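Clestov Desk and Hutch Tidying — data card

Version note
Second release, Tue 28 October. Replaces the trial release from March, which had no shelf labels and should not be mixed with this one.

Maintainers
Grethe Hjaltested (layout, naming of furniture parts), Rodel Marquez (sessions), Aileen Saludo (annotation). Corrections go to Arif Subramaniam, who keeps the change list.

Summary
The set covers one household activity: putting small items away in and around a desk with a hutch. It contains 3,233 episodes. An episode starts with at least one item out of place and ends when the person doing the tidying says "done". Whether the desk is tidy at that point is recorded separately, as the two do not always agree.

Contents
episodes/ — one folder per episode, numbered without gaps
labels/ — one text file per episode, in plain sentences
layouts/ — starting and goal layouts for each furniture unit
items.csv — item names, size class, softness class
units.csv — furniture units and their part names
splits/ — train, validation and test lists

Furniture
Units differ in size and arrangement, so part names are assigned per unit and listed in units.csv. The following names are used throughout.

cubby: an open compartment in the hutch, closed at the sides
shelf: an open level that is not divided
glazed door: a hinged hutch door with a glass panel
desktop: the work surface, including the part under the hutch
pedestal drawer: a drawer in the stack at the side, numbered from the top
long drawer: the wide drawer under the desktop
floor: anything below the drawers, inside or outside the knee space

Compartments are numbered left to right, then top to bottom, as seen by someone facing the desk. In the trial release two annotators numbered from the right. Those labels were not carried over.

Items
Items fall into four size classes and two softness classes. Soft items include rolls in plastic wrapping, folded cloths and bagged refills. Their outline changes when they are held, so labels give the name of the item and never its shape. A wrapped roll is labelled "roll, wrapped" whatever is on it. If the wrapping comes off, the label changes to "roll" from that point, and the wrapping becomes an item in its own right with the goal "waste".

Potted plants, real or artificial, are fixtures. They stay where they are and do not appear in items.csv. Moving one by accident is noted as "fixture disturbed" and the episode is kept.

Goal layouts
Every unit has between two and five goal layouts. A layout gives a home for each item class, for example wrapped rolls in a lower cubby, stationery in pedestal drawer 1, paper in the long drawer. Upright and lying positions both count as correct unless the layout says "upright".

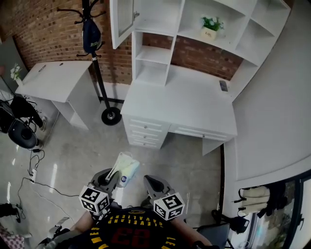

Doors are treated separately from items. A glazed door may be open or closed at the start, and the starting state is given in the layout file. Closing it is part of the goal only where the layout says so. In 600 episodes the door is open at the start and has to be shut at the end. Drawers are always expected to finish shut.

Labels
Each label file has one line per action, in the form verb, item, destination. The permitted verbs are pick up, put down, put in, open, close, push and wipe. Straightening an item that is already in its correct compartment is labelled "push". An item picked up and returned to the same place gets two lines.

Aileen Saludo wrote the first pass and Crisanto Salazar checked it. Where they differed on the destination, the entry is marked "disputed" and both readings are kept.

Splits
Training has 3,000 episodes. The remainder is divided between validation and test by furniture unit, so no unit in the test list appears in training. Item classes do overlap.

Known problems
Around 20 label files use "cabinet" where "cubby" was meant. A search and replace is not safe, as "cabinet" is also a valid part name on the Dorkow units.
Small dark items left on the desktop are hard to tell apart in some episodes. These are labelled "small item, unknown" and have no goal.
The top shelf of the Platico unit was refitted between sessions. Use layout 3b for the later ones.
The term "tidy" in the outcome field is a yes or no judgement by one person — treat it with care.

Citation
Please cite the data card and the release number.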